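Nov 12, 2019

So the new grasp ranking finally ran overnight! Corina Marti talked me into scoring each grasp by how much the neighbors would move, and I'm so glad she did (I'd been stubborn about it since August). We tried it on 54 cluttered layouts in simulation, with bowls and boxes crammed in close together.
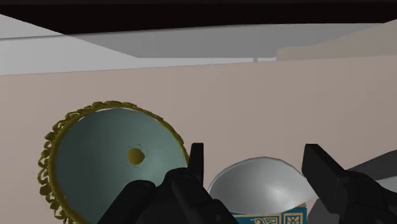 The old ranking failed on 6 of them, the new one on 3 - and those all came down to shallow dishes, where the fingers can't find a decent edge. I want to rerun everything with five fresh seeds before I get too excited. Then I'll send the plots to Hermine Lüthi at Grabner, who asked for them ages ago.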